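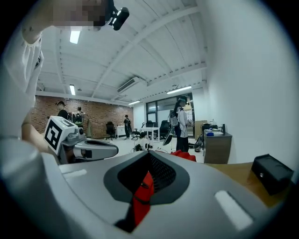 Page last changed: July, 4:10 p.m.

Figure 3. The long room at Botholm, with its white trusses, fluorescent lights and ceiling air-conditioning unit, and the red brick wall at the back.

4.2 Light, air and the long room at Botholm

Of all the converted rooms we came to know during the study, the long room at Botholm (Figure 3) is the one we kept going back to, and we hope the reader will bear with us if we linger in it a little. The buildings at Huritz and Brullalton were fitted out from the start with flat, hung ceilings, and much of what we have to say about them in Section 4.3 follows from that one choice. At Botholm the roof was left open to view. The beams and trusses are painted white, as is the ceiling behind them, and they draw together toward the far end in a way that almost everyone who walked in for the first time had something to say about. People told us that the room felt "like a barn that had been to the dentist," which made us laugh, and which we later found we could put to good use, as it named two things our questionnaire had kept apart: the size of the space and its brightness.

We asked the people who work in the three buildings to fill in a short form at the end of a working session, and over 200 of the forms came back with at least one written comment. For Botholm, 108 of those comments touched on the ceiling or the lights. The comments about the lights were mostly kind. The fluorescent fixtures are spread out along the room, some near the middle and some well back by the rear wall, and a person at a bench there is likely to be lit from more than one side. White paint helps a great deal too. A beam that has been painted white catches light along its sides and underneath, and passes a good share of it down again, so the roof does a part of the work that the tubes would otherwise have to do alone. We had guessed that the trusses would be blamed for shadows on the benches. A handful of people did mention shadows, all of them at benches close to the long walls, and they spoke of them as one speaks of a stair that creaks.

Our light readings fit with this fairly well, although we would ask that they be read with some patience. We took 1,113 of them at bench height at Botholm and 1,452 at Brullalton, where the floor is larger and broken up by partitions. Readings at Botholm changed gently from one bench to the next. At Brullalton they jumped, and the jumps came at the partitions, just where the comment forms said that the room "goes dim on you." We didn't take a full set at Huritz, where half the floor was closed off for drain work through most of our stay, and we have left it out of the comparison for that reason.

Air was another matter, and here the open roof at Botholm earned some honest grumbling. The air-conditioning unit is mounted high in the middle of the ceiling, with a slatted vent, and people's opinions of it depended a good deal on how far they sat from it. Those working close to the center of the room wrote about drafts on the neck. Those at the far end wrote that they had to take it on trust that the unit was running at all. A tall room holds a lot of air, and warm air gathers up among the trusses where it is of no use to anyone in winter and does no harm to anyone in summer. We found that the summer forms were, for this reason perhaps, a good deal more cheerful than the winter ones – though the summer forms were also filled in by fewer people, with the holidays under way.

We should say a word about the brick wall as well. It runs across the back of the room and is the one large surface there with a strong color of its own, a warm red against so much white. It was not on our list of things to ask about, and it turned up in the comments anyway. Several people used it to describe where they worked ("the brick end," "my back to the bricks"), and a few said they liked to rest their eyes on it after close work. The Yule guide to workroom conversion, which the owners at Botholm followed for most of the job, suggests painting old brick to match the ceiling. The owners had meant to do so and ran short of paint money, and by the time more was found the people in the room had asked them to leave it be. We measured slightly lower light levels at the benches nearest the brick, as one would expect from a darker surface, and found no matching rise in complaints there.

What we cannot tell from any of this is how much of the goodwill toward the room comes from the lights and how much from the height. The two came together at Botholm and we had no way of pulling them apart. A tall room with poor lights would have been a fine thing to compare it with, and we did look for one. Section 4.3 takes up the lower ceilings at Huritz and Brullalton, where the lighting can at least be considered with the height held nearly the same.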